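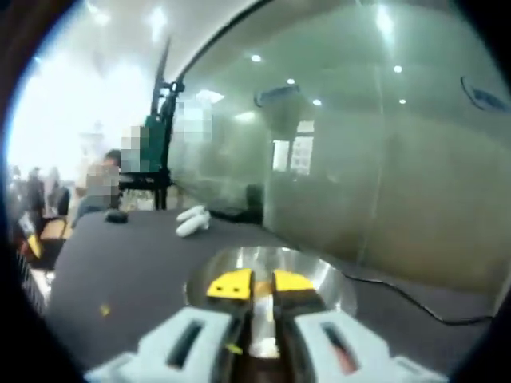

Why would anyone drive across town twice to borrow plates for one party, went the first email we got after we let slip that Talurier was growing. Fair question! My short reply was that from next month you won't have to drive across town at all, and the longer one is what I'm putting out today.

**Talurier opens a second tableware lending shop, on Quispe Street in Sovholm**

2023-02-20 — I started Talurier out of my garage with a pile of my aunt's serving dishes and a very bad spreadsheet. The idea hasn't changed much. You join, you borrow what you need for a birthday or a wake or a big messy family lunch, and you bring it back when you're done. The spreadsheet is gone, thank goodness (we've been on the Zudine booking system since last fall, and it lets you see what's in before you set out).

The new shop is the old shoe repair place next to the laundromat, all 900 square feet of it, and it has a loading door at the back so you can pull right up with your boxes. I've wanted a loading door for years. Members on the north side of the river have been asking for a pickup point for just as long, and I'm thrilled I can finally say yes.

A few practical bits:

- Membership stays at $60 a year and covers both shops. Your old card works.
- Loans run for 21 days. Call us if you need longer, we nearly always say yes outside of graduation season.
- You can borrow at one shop and return to the other.
- Scrape and rinse, please, and we'll do the proper washing.

We're also taking in donations again — platters, pitchers, cake stands, soup bowls that match at least one other soup bowl. I'll take chipped things for the garden workshop but not for lending. No crystal, I'm sorry, my nerves can't stand it.

Fitting out the place cost more than I'd hoped (the floor!), and a $4,000 small business grant from the town covered a good chunk of the shelving. Everything else came out of memberships, so if you've ever borrowed a gravy boat from us, thank you, you bought a piece of that floor.

Press are welcome to come by before we open, and there'll be coffee. Write to the Talurier front desk to set up a time, or just knock on the back door, I'm in there most mornings painting.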